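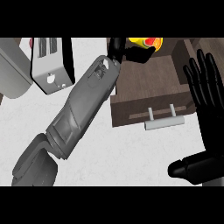

Helle Arbeitsplatte von oben, Computergrafik.

Die Zwiebeln

Grigoris Zervas hatte in Drikside den Ruf eines Mannes, der kochen konnte. Verdient hatte er ihn mit einem einzigen Satz. Kurz nach seinem Einzug hatte ihn die Frau von der Post gefragt, ob er als Grieche denn auch griechisch koche, und er hatte, den Kopf noch halb in einem Umzugskarton, geantwortet: »Ach, nur das Übliche.«

Drikside hat 1.518 Einwohner, und am Abend wussten es die meisten.

In Wahrheit war Grigoris in Kassel aufgewachsen, bei einem Vater, der Dosenravioli für eine abgeschlossene kulturelle Leistung hielt, und einer Mutter, die aus Prinzip nur Dinge aß, die man im Stehen essen konnte. Er selbst beherrschte Nudeln. An guten Tagen beherrschte er sie so, dass sie nicht aneinanderklebten. Mit den Jahren lernte er außerdem, bedeutungsvoll an einer Tomate zu riechen, und das genügte auf dem Markt von Plisden vollkommen.

Elf Winter lang ging das gut. Man grüßte ihn mit Respekt. Der Wirt der Hafenschänke legte ihm manchmal schweigend einen Löffel hin und wartete, bis Grigoris gekostet und »Hm« gesagt hatte. Das »Hm« wurde dann in der Küche besprochen. Einmal hatte er »Hm, na ja« gesagt, und die Fischsuppe verschwand bis Ostern von der Karte.

Dann kam der Juli, in dem seine Nachbarin Frau Ahlers ihren Gartenzaun strich, über die Latten schaute und fragte, wann man denn endlich einmal eingeladen werde.

»Jederzeit«, sagte Grigoris, und das war der zweite Satz, den er sich hätte sparen können.

Es wurden acht Gäste. Er hatte vier eingeladen, aber in Drikside bringt man jemanden mit. Es sollte Stifado geben, weil ihm das Wort eingefallen war, während Frau Ahlers ihn ansah. Was es bedeutete, las er abends nach. Es bedeutete vor allem Zwiebeln. Kleine Zwiebeln, ganze Zwiebeln, geschält, in einer Menge, die ihm zunächst wie ein Druckfehler vorkam.

Kleine Zwiebeln führte in der Gegend nur der Laden Meng in Plisden, auf der anderen Seite der Bucht, und nach Plisden fuhr die Fähre. Die Fähre hieß »Follow«, ein Name, den ein früherer Eigner für maritim gehalten haben muss. Folgen konnte man ihr gut. Überholen auch.

»Was wird es denn?«, fragte der Kassierer, der Verwandtschaft in Drikside hatte.

»Stifado.«

»Mit Zimt?«

Grigoris roch an einer Zwiebel. »Man ahnt ihn«, sagte er.

Der Kassierer nickte langsam und rief, kaum war die Ladentür zu, seine Cousine an.

Zu Hause schüttete er die Zwiebeln ins Spülbecken. Es waren über 100. Er weiß das, denn bei der zwanzigsten begann er zu zählen, um sich an etwas festzuhalten. Er hatte ein Messer, das zum Öffnen von Paketen gedacht war, und eine Taucherbrille, die dem Vormieter gehört hatte. Gegen halb drei saß er mit der Brille auf dem Küchenboden und überlegte, ob ein Todesfall in der Familie glaubhaft wäre. Er hatte eine Tante in Volos. Sie war kerngesund und hatte es nicht verdient, aber er ließ sie für einige Minuten in sehr schlechtem Zustand sein.

Es klingelte. Vor der Tür stand Frau Ahlers mit einem Topf unter dem Arm und sah erst die Taucherbrille an und dann ihn.

»Ich dachte, Sie brauchen vielleicht einen größeren«, sagte sie.

Er hätte sie nicht hereinlassen müssen. Er ließ sie herein, und sie betrachtete das Spülbecken, das Paketmesser und das Stück Rindfleisch, das er zur Sicherheit noch nicht ausgepackt hatte.

»Herr Zervas«, sagte sie, »können Sie überhaupt kochen?«

»Nudeln«, sagte er.

Sie setzte sich. Es dauerte eine Weile, bis er begriff, dass das Geräusch, das sie machte, Lachen war. In elf Jahren hatte er es noch nie gehört. Dann setzte sie Wasser auf, kippte die Zwiebeln hinein, goss sie wieder ab und zeigte ihm, wie sie aus der Schale rutschten, wenn man unten drückte. Eine schoss hinter den Kühlschrank. Dort liegt sie vermutlich noch.

»Woher können Sie das?«, fragte er.

»Ich war zweiundzwanzig Jahre lang mit einem Mann verheiratet, der Rouladen wollte.« Sie wischte sich die Hände ab. »Das Fleisch in Würfel. Größer. Sie sollen es schneiden, nicht trösten.«

Um sieben kamen die anderen. Der Wirt hatte sich ein Hemd angezogen, die Frau von der Post eine Brosche. Es wurde sehr still, als Grigoris den Deckel hob, und noch stiller, als alle kauten. Frau Ahlers saß am Tischende, strich Butter auf ihr Brot und sah aus wie jemand, der noch nie eine Zwiebel gesehen hat.

»Das schmeckt ja«, sagte der Wirt schließlich vorsichtig, »ein bisschen wie Gulasch.«

Acht Löffel hielten an. Alle schauten zu Grigoris.

Grigoris nahm einen Bissen, schloss die Augen und ließ sich Zeit.

»Hm«, sagte er.

»Nein, nein«, sagte der Wirt schnell, »ganz anders natürlich. Viel griechischer.«

Unter dem Tisch trat ihm Frau Ahlers gegen das Schienbein, ziemlich fest. Beim Abschied teilte sie ihm im Flur mit, dass im nächsten Monat sie dran sei mit dem Einladen, und dass er um zwei zu erscheinen habe, mit Schürze, für die Rouladen. Den Topf könne er so lange behalten. Er müsse ihn aber spülen, und ob er das könne.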